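From My Kitchen Corner: Everything Off the Counter, Onto the Table

Hello again, friends! If you wrote in after the July letter asking what I did about the dish problem, pour yourself a coffee, I've been thinking about little else. (My sister says I need a hobby. I say this is the hobby.)

So, the background. I own far too many plates for the cabinet I have, and for years they lived in one wobbly stack that I had to lift every time I wanted the one on the bottom. Yesenia Ñahui wrote to me after the last issue and said to quit stacking and stand them up on edge in a plain wooden rack, all the time, even when they're dry. I grumbled, and then I tried it, and I'm a convert! You grab the rim and up it comes. Mixed colors help too, because I can send a kid for "the yellow one" and get the yellow one. 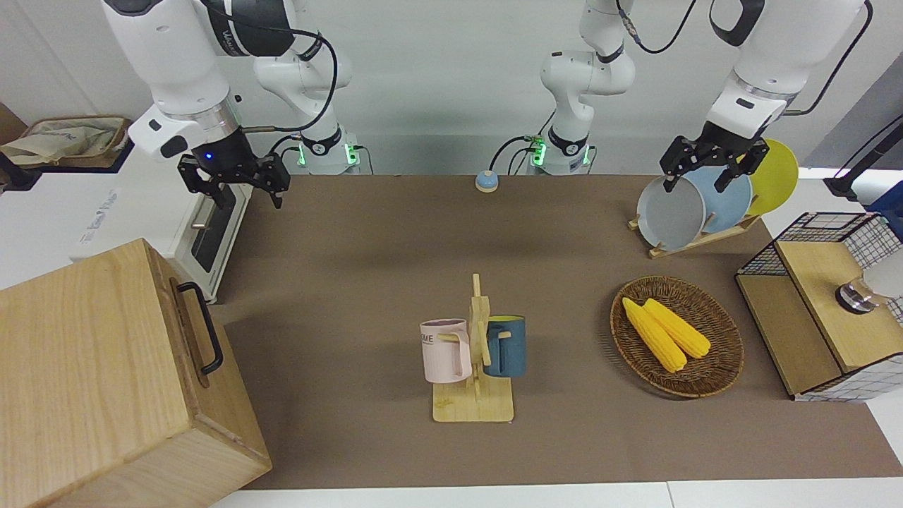
Gray, pale blue and yellow plates in the slatted rack, with the mug tree and the oval tray alongside.

The mug tree is the other thing I'd fight for. Mine at home came from Ledesma, the little secondhand place behind the bakery, and it has changed my mornings. Mugs hang by the handle, the base hardly takes any room, and you stop chipping rims by nesting one inside another. Pink next to dark teal is a combination I wouldn't have picked out of a catalog, but I love it!

A word on trays. I like woven ones with a raised rim, for all the small stuff that wanders (tea bags, the bottle opener, rubber bands, that one key). Shake the crumbs out on Saturday and you're done.

Now, drawers. Several of you asked if a little tabletop cabinet is worth the space. I think so, as long as it has a handle you can get your whole hand around. Tiny knobs and buttery fingers do not mix. I'd also turn it at an angle on the table, which looks friendlier and lets you get at the drawer from your chair.

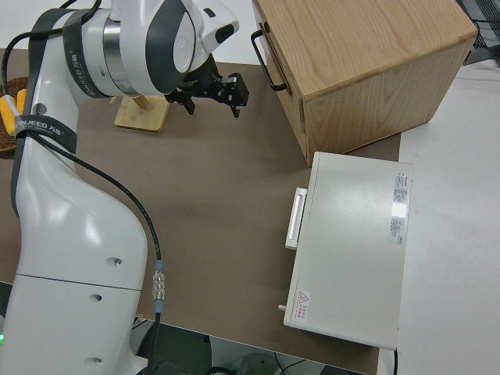
The light oak cabinet with its black handle, turned a little on the brown tabletop.

I keep napkins in mine, plus birthday candles and a deck of cards with 53 cards in it (don't ask, we've counted). Next time I want to get into lids, so if you've found a way to store them that doesn't end in an avalanche, write and tell me. Photos welcome, messy ones especially!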